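Whitcombe Settlement Council opens document assistance service for newcomers

September 3, 2025

The Whitcombe Settlement Council has opened a document assistance service for permanent residence and citizenship applicants in the Ceder district. It replaces the drop-in clinic that closed in December and operates by appointment, with 18 hours of counter time each week.

The service covers form completion, certified copies, translation referrals and address changes. It does not provide legal representation. Applicants with a refusal or a removal order are referred to a licensed practitioner at intake.

Over 600 residents registered on the waiting list before opening. Files are taken in order of registration, except where a permit expires within 38 days, in which case the file moves to the priority queue.

"Most of the files we see are delayed by a missing page or an expired photograph," said Isla Hollis, program manager. "Staff will check each package against the current checklist before it is mailed."

Interpretation is offered in seven languages by telephone. Requests for other languages should be made when booking.

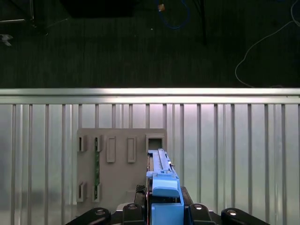

Funding has been approved for two years and allows for 2000 appointments over that period. Keith Dunstan, chair of the council, said quarterly figures on wait times and returned applications will be published on the council's website. No client names or file numbers will be released.

Appointments may be booked by telephone or at the Ceder branch office. Applicants should bring identification, any correspondence already received and the original of each document to be copied.

Media inquiries: Isla Hollis, Whitcombe Settlement Council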